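Two-arm rig holding light furniture, grip slipping on round legs
5 min read
July, posted by Kerstin Thiele in Workshop Builds

kerstin_t
I've been putting together a two-arm setup in the shared workshop at Ostano and I'm stuck on gripping. The arms are secondhand and the controller board is a Neltel. The goal is modest. I want both arms to pick up a light piece of furniture, turn it over and set it down again without me touching it. After that I'd like them to hold a part steady while I work on it, like a second pair of hands.

Boxes are fine. Plastic crates are fine. Anything with round legs is a problem. The left finger closes on the tube, the tube rolls a little, the right arm feels the load change and corrects, and then the two of them push against each other until the current limit trips. I logged 386 attempts over the past few weeks and 77 of them ended that way.

What I've tried so far: slower closing speed, foam tape on the fingers, lower grip force on the left. The foam tape helped for a day and then it compressed.

benchdog
What are you using for force sensing? If it's only motor current you will always have this. Current tells you the joint is working hard. It doesn't tell you which way the part is pushing.

kerstin_t
Motor current only. There is no wrist sensor and I don't have the budget for a pair of them.

oldrelay
Then don't run both arms in position mode. Make one the leader and let the other go soft. Two stiff arms on one rigid object is a fight every time. I went through this with a panel lifter in my garage and bent a bracket before I learned it.

benchdog
Agree with the soft arm, but it won't cure rolling. She still has a flat finger on a round tube. I'd print a V-shaped pad and be done with it.

oldrelay
A V pad fits one diameter. She said furniture, which could be anything. I wouldn't design the finger around a single leg.

benchdog
A shallow V covers a decent range. It doesn't have to be a perfect fit to stop the roll.

mapleshed
Why grip the leg at all? Most stools and small tables have a thick corner where the leg goes into the seat. It's stiffer there and you have something with an edge to push on. Out on the leg you also get all the flex.

kerstin_t
I took the leg because it was the easiest thing to reach. I'll try the corners tonight. I'll also set the right arm soft like oldrelay says, but one change at a time so I know which one did it.

furkum_fan
Careful with the soft mode on that board. Mine came with the damping set to zero and the arm wandered. Set it before you enable the motors. It's in the second menu page under joint settings, at least in my version.

kerstin_t
Update. I moved the grip points to the corners first and left everything else alone. I'm using a plastic stool upside down, legs in the air, on the black sheet I keep over the platform. Each gripper comes in from its own side, low down. The black fingers press at the corners, by the base of the legs.

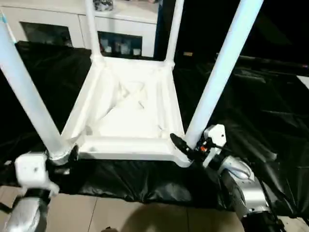

oldrelay asks whether the plastic sheet is doing you any favors. If it slides under the seat, the whole stool can creep when one arm pushes first, and you'll read that as a grip problem. Clamp the sheet or take it off for the test.

kerstin_t
Fair point. The sheet is there to keep glue and dust off the platform, so it has to go back eventually, but I can do a run without it.

Results so far with the corner grip: almost no rolling. The arms still argue a little when they lift at the same time, and I had 2 trips in tonight's runs. Both came at the start of the lift. I haven't switched the right arm to soft yet.

benchdog
Trips at the start of the lift sound like timing. Are both arms getting the start command from the same loop?

kerstin_t
No, they're on separate threads. The left one usually starts first.

benchdog
Put them in one loop before you change anything else. I'd still print the V pads. You're going to want to hold something by the leg sooner or later.

mapleshed
I'd skip the pads until the timing is sorted.

kerstin_t
One loop first, then the run without the sheet, then the soft arm. Oltmanns has offered me time on the workshop printer, so I may do a set of pads anyway and keep them in the drawer. I'll post the log when I have enough runs to compare with the old one.

furkum_fan
Post your damping values too, please. I never got mine to settle completely.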